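Harbour porpoises "up sharply" off Nallside?

Coastal Wildlife > Whales, dolphins & porpoises > Sightings and surveys

Page 1 of 1

tidewrack
Has anyone read the summary that went round from the Flekerwood survey? They're saying harbour porpoise numbers in the bay have gone up sharply and that the calving season is the best on record. The local paper ran with "porpoise baby boom" and my sister has sent it to me twice.

I've watched from the Nallside headland for 15 years and I don't see it. I'm not saying there are fewer. I'm saying my notebooks look much the same as they always have, bad weeks and good weeks, and I'd like to know what "up sharply" is based on before I start repeating it to people on the cliff path.

mollymawk
I read it. It's four pages and one of them is the cover. The increase is in detections, meaning clicks picked up by the underwater recorders. That isn't the same as animals. One porpoise hanging about next to a recorder all afternoon will click its head off and you get a lovely tall bar on the chart.

Barnacle Pete
Oh here we go. Good news about a marine mammal and within two posts it's been explained away. Could we have ten minutes of being pleased?

tidewrack
I'd be delighted to be pleased, Pete. Tell me how many there are.

Barnacle Pete
More than last year! I was out on the Nava in June and we had them on both sides of the boat. Skipper said he'd not had a month like it. He's out there every day it's fit to go, which is more than can be said for a clifftop and a flask.

mollymawk
The skipper sells tickets.

Barnacle Pete
The skipper also has eyes.

saltmarsh_jen
Can I ask a basic one? How do they get from "detections" to "calves"? You can't hear a calf on a recorder, can you? Or can you? I thought the calf part must have come from people looking.

mollymawk
It did, Jen. The calf figures are from the boat transects. Read the small print under the second chart. They did 40 transects this season. Last season they did fewer, and they don't say how many fewer, which I find a strange thing to leave out of a report whose whole point is comparing the two.

If you go out more you see more. I'd want calves per hour of searching, in a decent sea state, and the same observers or at least observers trained the same way. None of that is in there. It may exist. It isn't in there.

GannetGreg
Playing devil's advocate, the summary is a summary. The full report is meant to follow. I wouldn't expect effort tables in something written for the council and the paper.

mollymawk
Then I wouldn't expect "best on record" in it either.

GannetGreg
Fair.

tidewrack
What record, come to that? The Flekerwood people started four seasons ago. Before that there was the old headland watch, which was me and whoever else turned up, and nobody has asked to look at those sheets. Best of four is a long way from best on record.

Barnacle Pete
Ah. So that's what this is about.

tidewrack
It isn't, but I'll admit it doesn't help.

lugworm
I do think the feeding has changed. Lots of sandeel this year, or lots of something, the terns have been hammering it off the point since late spring. If the fish come in close, the porpoises come in close and everyone on shore says there are more porpoises. They might be the same animals that were five miles out the year before. My dad used to say the same about mackerel, that folk counted the ones that came to them.

saltmarsh_jen
That makes sense to me. So the bay could be full and the population flat?

lugworm
Or falling. You couldn't tell from the bay.

GannetGreg
You could tell something if you had the wider area surveyed on the same days. They share a border with the Dumier bank survey, don't they? If Dumier went down as Flekerwood went up, that's your answer. If both went up I'd start to believe it.

mollymawk
Dumier hasn't put anything out yet. I did look.

Barnacle Pete
Right, I've calmed down. Serious question, then. What about pregnancy? Somebody on the boat said there's been work on hormone samples, and that a high share of the females were carrying. Surely that's real evidence? You can't get that by going out more often.

mollymawk
It's a better kind of evidence, yes. But from which females? With whales you can take a little plug of blubber with a dart. I've never heard of anybody managing that on wild porpoises here in any number, they're small and they're off before you've got the lid off the box. What you normally get is stranded animals. A dead porpoise on a beach is not a fair sample of the live ones. And pregnant isn't the same as a calf that makes it to its first winter.

So if the claim is "a high share of stranded females were pregnant", that could be good news about breeding or rotten news about pregnant females washing up dead.

saltmarsh_jen
Well that's cheered me up.

Barnacle Pete
I knew I shouldn't have asked.

Minoru Tamura
Hello all. I was an observer on some of these transects and a friend passed me the thread. I'm not speaking for the project, only for what I did myself.

A few things. The hormone work isn't ours. I think whoever mentioned it on the boat was remembering an article about humpbacks or something of the kind. We took no samples of any sort.

The extra transects are true. We had better weather and a second boat for part of the summer. I'm told the full report corrects for it. I haven't seen the correction.

On calves: we logged a calf when there was a small animal surfacing tight against a larger one, and both observers agreed. If they didn't agree it went down as unknown. In choppy water there was a lot of unknown.

tidewrack
Thank you, that's more use than the four pages. Were the unknowns included in the headline figure?

Minoru Tamura
I don't know. They shouldn't be.

mollymawk
"Shouldn't be" is doing some work there, though I appreciate you coming on to say so. Do you know if the two boats were the same height? Eye height makes a heck of a difference with porpoises. Put someone two metres higher and they'll pick up backs that you'd miss from a rib.

Minoru Tamura
The second boat was higher. It had a proper wheelhouse roof we could stand on. I raised it at the time and was told it would be dealt with in the analysis.

mollymawk
So more trips, a higher platform, better weather and, going by lugworm, fish closer in. Each one of those pushes the count up without a single extra porpoise being born.

GannetGreg
To be fair that also doesn't show there weren't any extra.

mollymawk
No, and I've not said so. I've said I can't tell and I don't think they can yet either.

tidewrack
I went through my own sheets last night so as not to be a hypocrite about this. Same headland, same telescope, and I only used watches with the sea at slight or less. The first thing I found is that I'm not as tidy as I thought. There's a stretch where I wrote down groups and didn't write down how many were in them, and one whole May where the start times are missing because the pen ran out and I carried on in pencil and the pencil has rubbed away.

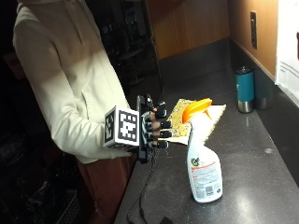
What's left gives me 40 usable watches over the last two seasons. The rate of porpoises per hour is a shade up on the earlier one. If you leave out a single very good evening, when they were working a tide line right under the point until the light went, it's a shade down. That's how thin it is. I'd be embarrassed to put an arrow on it in either direction, and I certainly wouldn't ring the paper.

Calves I can't help with. I've got a handful marked with a C and a couple with a C and a question mark, and from that height and distance I wouldn't swear to the ones without the question mark.

lugworm
That's a more honest report than the report.

Barnacle Pete
All right, I'll give you the tide line thing. We had an evening like that on the boat and I think I've been telling everyone the whole month was like it. I'd still put money on it being a good year.

mollymawk
You may well be right! I just want it to be a good year that stands up. If they announce a boom now and next summer is ordinary, the headline will be "porpoise crash", and then it's the same job the other way round, except that people will be upset.

saltmarsh_jen
Is there anything the rest of us can usefully do? I'm down on the front most mornings with the dog and I do see them, but I've never written it down because I assumed it was no good without training.

tidewrack
Write down the mornings you don't see any. Start time, finish time, how rough it is, and nil if it's nil. People only send in the good days and that's half the trouble. I'd swap 100 excited emails for one person with a dog and a notebook who puts nil when it's nil.

saltmarsh_jen
I can do nil. Seven till half past do you? The dog won't stand still longer than that.

tidewrack
Half an hour is fine if it's always half an hour. Try and stand in the same place too, end of the slipway or wherever suits.

GannetGreg
I've written to Flekerwood asking for the effort data and whether the eye height was corrected for. Kept it polite. Will post whatever comes back.

mollymawk
Ask about the unknowns as well, would you.

GannetGreg
Already sent. I'll do a second one.

Barnacle Pete
For what it's worth the Nava keeps a log, every trip, out and back times and everything seen. Skipper says anyone's welcome to look at it, and he says to tell mollymawk it's got blank days in it.

mollymawk
Then I take back half of what I said about the skipper. Does he put the sea state down?

Barnacle Pete
He puts "lumpy".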